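Booster day, sort of

2021-11-13

Quick one, I have 20 minutes before I need to get the kids.

So the county finally opened up boosters for regular people and I went this morning. The Tullville clinic, the one in the old furniture store. Line out the door at opening. I brought a book and read the same page four times.

Let me back up. I got my first 2 shots in the spring like everyone else, drove 77 miles each way to Plelano for the first one because that was the only place with an opening. Remember that? Refreshing the page at midnight? My sister had three browsers going. Now they're sending postcards begging us to come in. Funny how fast that changed.

The county says 419 people came through Tullville the first day. They had 600 doses ready. So not bad, not great. The lady who checked me in said the afternoons are dead, so if you hate lines, go after lunch. I did not know this. I stood on a sidewalk in the wind.

Things to bring:
Your card. The paper one. A picture on your phone is fine at Tullville but Coutinho Pharmacy wanted the real thing, my neighbor got sent home for it.
Insurance card, they ask but don't really look.
Short sleeves!! I wore a sweater with a tight cuff like an idiot and had to half undress behind a folding screen.

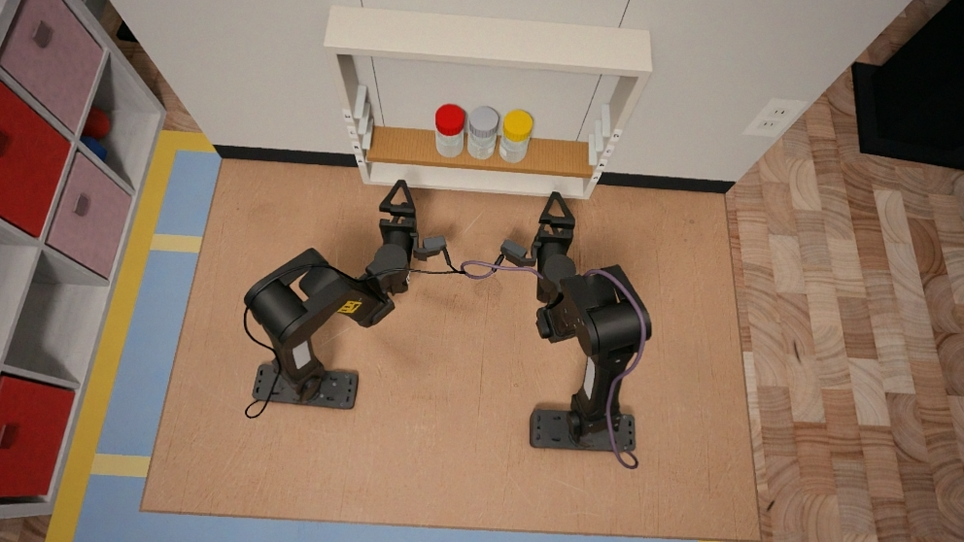
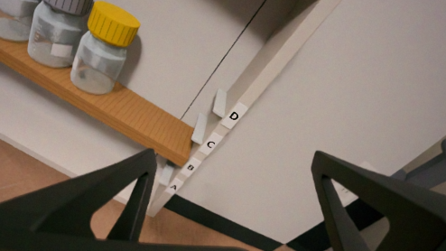 Anyway. The sit-and-wait part is fifteen minutes in a folding chair. I ended up next to Waltraud Lüthi from my old street, who I haven't seen since before all this. She's doing fine, hip is better, still mad about the bus route. We talked right past our time and a guy had to come ask us to free up the chairs. Best part of the day tbh.

She asked if I'd mixed brands and I said no, just stuck with what I had. The nurse told me either was OK for me. Ask yours, I'm not a doctor, please don't email me about it again.

How I feel: arm is sore, like someone punched it. Little tired. Last time I got the chills around bedtime and was useless the whole next day, so I made soup ahead and told work I might be slow. We'll see.

Oh and the sign up. The county uses that Odik site now instead of the old form. It's better but it logs you out if you take too long, so have your card numbers in front of you befor you start. I lost everything twice. There's a phone number too, at the bottom in tiny print, and a person picked up on the second ring. Should of just called.

My mom is still on the fence. Not going to fight about it on here. I offered to drive her and buy her lunch after and she said she'd think about it, and with my mom that can go either way. I'll ask her again in January if she hasn't gone by then.

OK, gotta run, school's out. Will update in the comments if the chills show up.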